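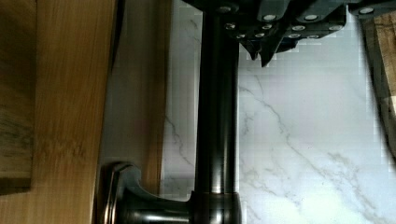 tkhondokar
Okay, two weeks with the Fanach fingers on my arm and I'm ready to complain a little! They're great on small stuff (spoons, bottle caps, tea bags) but the tips are so narrow that anything round wants to roll right out. I paid 427 for the set and I was hoping to stop swapping fingers. Anyone here run the Brulton pads in a kitchen?

ullis_fan80
I have the Brultons. Love them on mugs, hate them on anything flat. What are you closing at? I was way too hard on mine until I dropped the force limit to 80 in the controller.

gearmuncher
Disagree on the pads, they pick up every crumb in the house. Narrow tips are fine, your wrist camera is probably the problem. Move it before you spend more money.

tkhondokar
lol I knew somebody would say camera

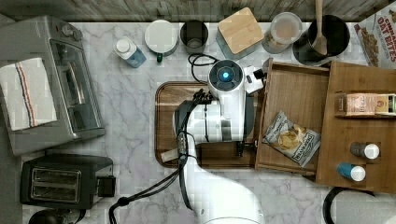
My test list is short and kind of mean, and I'm keeping it the same for both sets of fingers. Mug by the handle, then by the body, then the chip bag. The mug with the green handle at the back of the counter is the one I want to use, and the bag is in the open tray to the right of the cutting board. Handle grabs I trust with the Fanach. The bag, no way, pointy tips and chips scare me.

ullis_fan80
Pads for the bag, 100%. Go in from the top and pinch the seam.

gearmuncher
Still say camera. Post your numbers when you've got them, Tharushi.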